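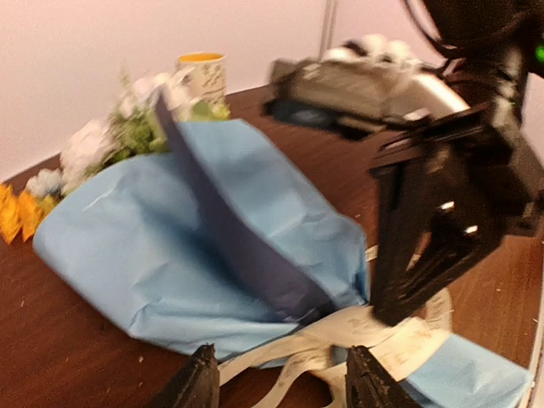

A shopper at the Tetwood store told us she had stopped reading the shelf tags for soup, as there was always a deal on some can or other and she could never tell which one. We heard the same complaint in other words many times, and it became the starting point for our project.

Do Store Coupons Change Which Soup People Buy?
Consumer Economics, final report, fall term

Our class was asked to choose a grocery item with frequent discounts and find out how the type of discount affects what customers put in the cart. Our group chose canned soup. It is cheap, it keeps for a long time, and nearly every store has it on sale at some point in the fall. We worked with two stores, Tetwood and Howlader, both close enough to campus to reach by bus. Both carry the Fliltulo brand along with their own store label.

In September each store ran a different offer on Fliltulo soup. Tetwood had a printed coupon in the weekly flyer, good for a dollar off when you bought two cans. Howlader had a lower shelf price with no coupon and no minimum purchase. For a customer buying two cans, the final cost was the same in both places. A customer buying one can got a better price at Howlader.
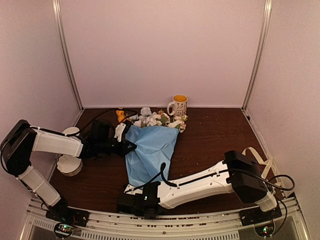 2 min read

Method

Both store managers gave us sales totals for the soup aisle with all customer information removed. We received 1274 transactions that included at least one can of soup. Of these, 827 came from Tetwood and the rest from Howlader, which is a smaller store. We entered the data in Rukosix, the spreadsheet program our department uses, and sorted it by brand, number of cans, and whether a discount was applied.

We also stood near the exits between 4 p.m. and 6 p.m. and asked shoppers five short questions. The questions covered which soup they bought, whether they had planned to buy it, whether they knew there was an offer, how they found out about it, and whether they would have bought it at full price. Taking part was voluntary and we did not record names.

Results

At Tetwood, most customers who used the coupon bought exactly two cans. Very few bought more. Customers without the coupon mostly chose the store label, and several said they did not know a coupon existed until they got to the register. The flyer was on a rack by the front door, but the rack was behind the carts and easy to miss.

At Howlader, single-can purchases of Fliltulo were much more common. Shoppers there were also less likely to say they had planned to buy that brand. They saw the lower price on the tag and picked it up. The store label sold poorly compared with Tetwood, and the manager said this was normal whenever a name brand was marked down.

Chicken noodle and tomato sold best in both stores. We had expected the coupon to push people toward the more expensive flavors, such as the clam chowder, but we found no sign of that.
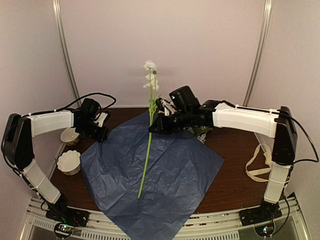 The interviews also showed that people remember deals poorly. Shoppers leaving Howlader often described the offer as a two-for-one, even though there was no such offer. A few at Tetwood thought the coupon was still good on one can and had been told otherwise by the cashier. One man had put the second can back - he said he lived alone and didn't like soup that much.

Limits of the project

We only had data for one month and one brand. The stores are different sizes, so we compared shares of sales and left the totals alone. Our interviews were all in the late afternoon, when many shoppers are on their way home from work, and morning customers may behave differently. We also had no sales data from before the offers started. Howlader could supply it but Tetwood could not, and we decided not to use it for one store only.

Recommendations

For a store that wants customers to try a name brand, a plain shelf discount seems to reach more people. A coupon with a minimum purchase works better for selling two cans at once, but it should be posted on the shelf as well as in the flyer. We sent a short version of this report to both managers. Tetwood has since moved the flyer rack to the other side of the door.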